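3.2 Montagem e recolha em ambiente doméstico

As duas pinças manuais foram montadas numa oficina partilhada, com peças impressas e parafusaria comum, e levadas depois para uma sala de estar. O projeto, designado internamente Clirkis, parte de um desenho anterior da Fusance, do qual se manteve apenas a geometria dos dedos. A massa final de cada unidade é de 482 g, sem cabo. A abertura máxima entre as faces de contacto é de 112 mm - valor suficiente para os objetos da tarefa, mas que limita a preensão de caixas pelo lado maior.

A tarefa consiste em arrumar brinquedos numa caixa de cartão aberta, pousada sobre um tapete infantil. Cada operador segura uma ou duas pinças e trabalha sentado no chão. O conjunto inclui utensílios de plástico, peluches e peças pequenas. A posição inicial dos objetos é alterada entre episódios, sem marcação no tapete.
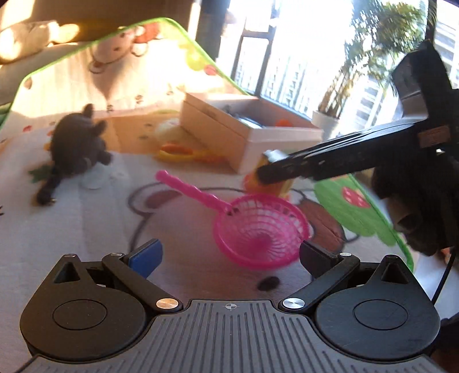
Figura 4. Pinça em primeiro plano, com os dedos abertos diante de um coador de brincar cor-de-rosa. Uma segunda pinça, à direita, segura um objeto amarelo-alaranjado junto à caixa.

A iluminação não foi controlada. Em junho, a luz direta satura parte das superfícies claras durante a manhã, e os episódios afetados foram conservados no conjunto. Foram registados 3.180 episódios válidos. Excluíram-se 14 por folga na articulação de um dos dedos, corrigida com reaperto e anilha de pressão - a mesma solução adotada na bancada Bristow. O desgaste das almofadas foi verificado no fim de cada sessão, por inspeção visual, segundo o procedimento de Grímsdóttir.

Os objetos com aberturas ou malha exigiram mais tentativas de preensão do que os maciços. O cabo estreito revelou-se o ponto de contacto preferido pelos operadores.

Pesquisar neste repositório Termo, autor ou secção

Partilhas 14 Comentários 3

Comentários dos leitores

oficina_norte: Que material usaram nas almofadas? As minhas perdem aderência muito depressa.

mpr: A folga apareceu nas duas pinças ou só numa? O texto não esclarece.

leitor_tec: Seria útil publicar o desenho dos dedos em formato editável.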